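Die offene Schale ist dem geschlossenen Etui überlegen, jedenfalls für Zeichengerät aus durchsichtigem Kunststoff. Ich vertrete das seit Januar gegen den Rest des Büros, und die Gegenargumente haben sich seither nicht verbessert.

Zunächst zum Material. Lineale, Schablonen und Zeichendreiecke aus Klarkunststoff haben eine Eigenschaft, die ihren Gebrauch ermöglicht und ihre Aufbewahrung erschwert: Man sieht hindurch. Auf dem Plan ist das erwünscht. In einer Schublade mit 20 anderen Gegenständen führt es dazu, dass ein Geodreieck optisch verschwindet und die Hand danach tastet. Dabei entstehen Kratzer, vorzugsweise auf der Teilung.

Das Etui, etwa die Ausführung Bostadex 395, löst dieses Problem nur auf dem Papier. Jedes Teil hat seine Aussparung, und das setzt voraus, dass der Satz nie ergänzt wird. Kommt ein Wellenlineal hinzu oder wird ein Dreieck durch ein kleineres ersetzt, passt die Einlage nicht mehr. Im Zeichenraum Koltthorpe liegen 6 solcher Etuis, von denen 3 noch schließen. Der Inhalt der übrigen ist auf Fensterbänken zu suchen.

Die Schale verlangt dagegen nur zwei Dinge: einen Rand, der hoch genug ist, und eine Grundfläche, in die das längste Teil passt, notfalls diagonal. Sie darf ruhig in Gesellschaft von Geschirr stehen.

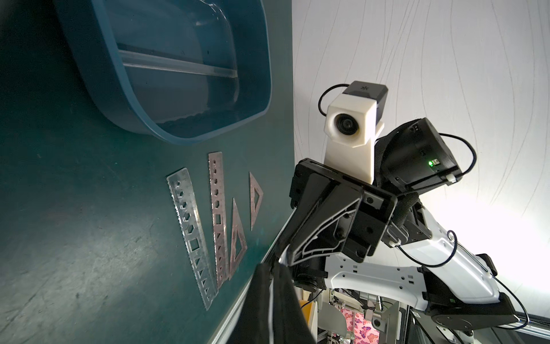 Zeichengerät und Kunststoffschale auf dunklem Blaugrün. 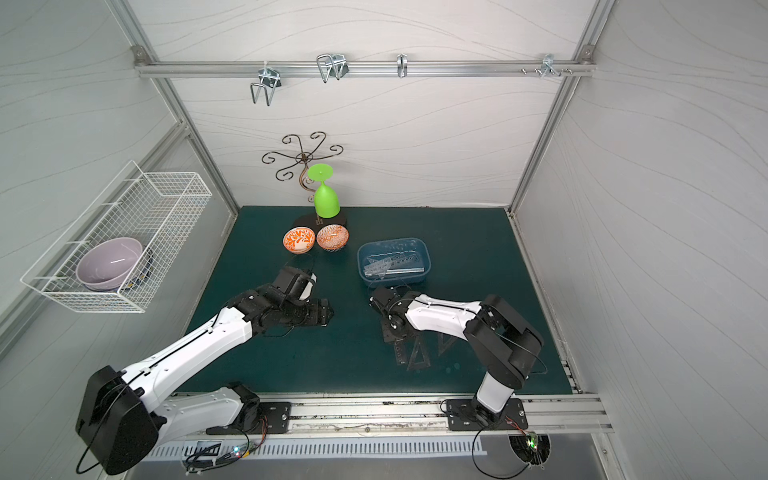 Gegen die Schale wird regelmäßig vorgebracht, dass darin alles übereinander liege. Das trifft zu. Ein Stapel aus flachen Teilen ist allerdings in wenigen Sekunden ausgelegt, und wer ihn auslegt, sieht sofort, was fehlt. Beim Etui prüft man die Aussparungen und weiß danach lediglich, dass die ursprüngliche Ausstattung unvollständig ist. Über alles später Beschaffte sagt die Einlage nichts.

Ernster zu nehmen ist der Einwand der Reibung. Flächen, die aufeinander liegen, schleifen aneinander, sobald die Schale bewegt wird. Ich empfehle deshalb, die größten Teile nach unten zu legen und kein Metall beizumischen. Zirkel, Spitzer und Minendosen gehören in einen eigenen Behälter. Wer sich daran nicht hält, sollte den Verschleiß nicht der Schale anlasten.

Zur Farbe: Eine leicht getönte, durchscheinende Schale ist einer völlig klaren vorzuziehen, weil sich ihr Rand von den Teilen abhebt. Undurchsichtige Modelle wie die Liem-Box verdecken den Inhalt von der Seite, was im Regal stört. Ein dunkler Untergrund erleichtert das Auslegen zusätzlich. Glasklares Gerät auf weißer Tischplatte bleibt eine Zumutung, unabhängig vom Behälter.

Bleibt der Deckel. Bei Tadach wird er als Zubehör geführt, und dort sollte er auch bleiben. Staub auf einem Lineal lässt sich abwischen. Ein Deckel wird abgenommen, beiseitegelegt und dient ab dann als zweite Schale, in der sich Radiergummis sammeln.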